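Janiteo Free Speech Circle
Minutes of the meeting of October 29, 1999

Taken by Hefin Prothero, so blame me for the spelling.

We started late again while I hunted for the extension cord. The last minutes were read and approved with one fix: I had written that the Vaughan library "banned" the student paper, and what they did was move it behind the desk. Fair enough, and changed.

Old business. The letter to the Vaughan school board went out with 40 signatures. We've had a two-line reply saying it was "received." I read it aloud twice and it didn't get any longer! We agreed to write again in February if nothing more comes, and I'm to ask for the written policy on student editors, if there is one.

Money. We have $319 in the account after paying for the fall newsletter. The printer wants $100 up front for the next one. Approved, with some grumbling (mine included).
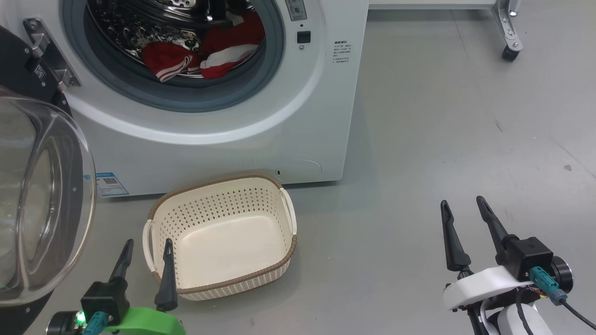
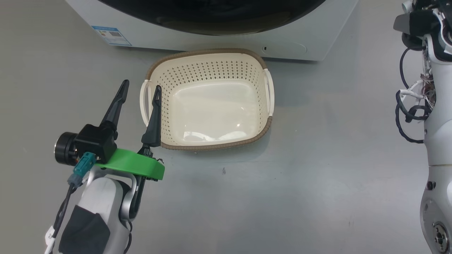
The leafleting rule took up most of the evening. Lerik wants anyone handing out printed matter on Main Street to get a permit first, and the draft gives the clerk no deadline for saying yes or no. I said my piece about that – a permit you can wait on forever is a refusal with better manners – and most of the room agreed, though we had a good argument over whether a plain notice to the clerk would be all right. The draft also never says what "printed matter" is. I pointed out that a washing machine comes with a little label of tiny print stuck on the front, so by the draft's wording you'd need a permit to give one away on the sidewalk. That got a laugh, but I'd like it in our comments all the same. Moved and carried that we ask for a fixed deadline, a definition, and no permit at all for one person acting alone.

Skandier Hall. They've offered us the big room for a public debate on the rule, free, provided both sides are invited. Yes please! I'll write to the town clerk and see who they'd send. We can print up to 3000 flyers if the newsletter money stretches, and I said I'd find out the price before anybody gets excited.

Other business. The box of old pamphlets is still in my hall closet and I'd love to have my closet back. Two people took a stack each. There are plenty left.

Next meeting same place, same time. Please bring your marked-up copy of the Lerik draft, as I'm out of spares.

H.P.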